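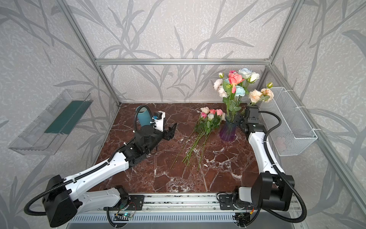
The owner of Davier, a stone yard on Gallagher Street, would tell anyone buying a marble counter to live with a sample first. Put it next to the sink, she says, and leave a cut lemon on it overnight.

"If the mark bothers you in the morning, buy granite," she said. "I've lost sales that way and I don't mind."

She opened the yard in 2000 with a used bridge saw and a lease she could barely cover. The stock list now runs to 206 slabs, most of them marble. A brown one called Revirano sells best in March, when people start on kitchens – she has never worked out why brown.

Sealing is where she hears the most bad advice. "A sealer slows down a stain. It does nothing about acid. Vinegar will still etch it."

Her own kitchen has a counter she put in 19 years ago. It has rings all over the end where the coffee gets made, and she has not had it polished since.

She cuts until noon and sees customers after that. Offcuts are stacked by the gate and sold by the piece, mostly to people who bake. "Bring a blanket for the car," she said. "They always forget the blanket."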